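Yellow (the colour)

From the Vustavville Colour Pages, an encyclopedia of paints, dyes and pigments written by one person who should probably be decorating instead. Last changed March 24, 2020.

Yellow is the colour you get between green and orange in a rainbow, and it's the one I've spent the most time with, so this entry is longer than the one on brown (sorry, brown). I've kept the science light and put the pigments first, as that's what most people write to me about.

Where it sits

Light comes in wavelengths, and the stretch we see as yellow is a thin one, somewhere near 580 nanometres. Red and blue get great wide bands to themselves and yellow gets a sliver. Our eyes don't even have a cone of their own for it. We've got three sorts of cone, and yellow is what you see when the ones for long and middle wavelengths are both going strongly and the short ones are mostly quiet. A computer screen makes use of this. It has red, green and blue lights and nothing else, and when it wants yellow it turns on the red and the green together. I found that very hard to believe as a child and got a magnifying glass out to check the telly. It was right, of course!

In paint it goes the other way. Yellow is one of the starting colours, and printers use it with cyan, magenta and black. If you ever get to see the yellow plate of a colour print by itself, do look, as you can hardly make out the picture at all. Yellow ink on white paper barely shows, and it's only when the other inks go over it that you see how much work it was doing.

Old yellows

Yellow ochre is the oldest. It's earth, more or less – clay coloured by iron – and people were putting it on cave walls many thousands of years ago. It's cheap, it doesn't fade, and it'll mix with nearly anything. If you heat it, it goes red, and a good deal of the red ochre sold over the years started out that way. I've baked some in an old roasting tin and it does work, though the smell hung about in the kitchen and I was asked to do the next lot outdoors.

Orpiment is brighter and much nastier, being a compound of arsenic and sulphur. The Egyptians used it, and so did the people who painted medieval books, where it stood in for gold. It doesn't get on with copper or lead colours and can turn them dark. Please don't go looking for some.

Lead-tin yellow is my favourite of the old ones. Painters in Europe used it for a few hundred years and then it dropped out of use in the eighteenth century, so thoroughly that it was more or less forgotten until the twentieth. It's a soft, milky sort of yellow, lovely for lemons and the edges of sleeves. Ľudovít Štěpánek, who taught the evening class where I caught all this, used to mix up a modern copy of it and was never happy with the result. Too clean, he said.

Gamboge comes from the resin of trees in south-east Asia. It's a clear, warm yellow, it fades in strong light, and it's also a fierce laxative, which must have made life interesting for anyone in the habit of licking a brush.

Indian yellow has the famous story attached, that it was made from the urine of cows fed on mango leaves. For a while people said the tale was made up, then later studies of old samples gave it more support, and I've changed this paragraph twice. I'm leaving it open. Kristýna Říha has written to me on the subject at length and is firmly for the cows.

Newer yellows

Chrome yellow turned up early in the nineteenth century and was a huge hit – strong, cheap and very good at covering. It's made with lead, so you won't find it in the nursery, and some kinds go brown with age. Van Gogh's sunflowers have a lot of it in them. Cadmium yellow followed and holds its colour better, but it costs more and has worries of its own if you breathe in the dust. After that came the laboratory yellows, the Hansa or arylide ones, and these are what you'll mostly meet in an ordinary tube today.

I keep a shelf of sample cards, 193 of them at present, nearly all sent in by readers. The Drakedora range has 29 yellows in it, if you please. Tatiana Brabec laid them all out on her landing in order from green to orange and then couldn't agree with her own order the next morning, when the sun had come round. I have every sympathy.

Naming them

Names for yellow are mostly food, flowers and birds. Lemon, mustard, butter, custard, primrose, canary. Lemon means cool and a bit green to paint makers, and mustard means anything they've put some brown in. Custard differs from one maker to the next and probably depends on whose school dinners they had. Steltalex have a "Straw" that I'd call beige, and Clive Penrose and I have agreed to stop talking about it.

Light and shade 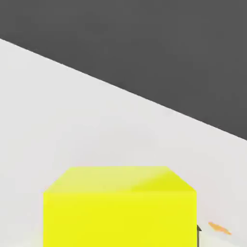
Yellow is the lightest of the strong colours, and that makes its shadows a nuisance to paint. Blue can get darker and go on being blue. Yellow can't go far at all before people start calling it olive or brown, and adding black gives you a murky green that looks like pond. Stepan Ostapchuk, who paints shop signs, never touches black for it and uses a little purple or raw umber. You also don't need nearly as much as you'd think. The big computer-drawn cube does it with hardly any: its top is lighter and leans slightly to green, the front is a deeper lemon, and that change along one clean edge is enough to make it look solid. I tried copying that in gouache and went far too dark on the front the first time, as I always do.

On the wall

Yellow bounces. In a small room each wall throws its colour on to the next one, so what you get is stronger than the card you chose, and I'd go a shade or two paler than you want. It also covers badly, particularly the clean bright ones. Over a dark wall you may need three or four coats unless you put a good white or pale grey undercoat on first. The Unnithan undercoat did my back bedroom in one go, and then the yellow needed two.

North-facing rooms can turn a lemon yellow rather green, so try a warmer one there and look at it in the evening as well, with the lamps on.

See also: Ochre; Gold; Orange (the colour); Brown (short).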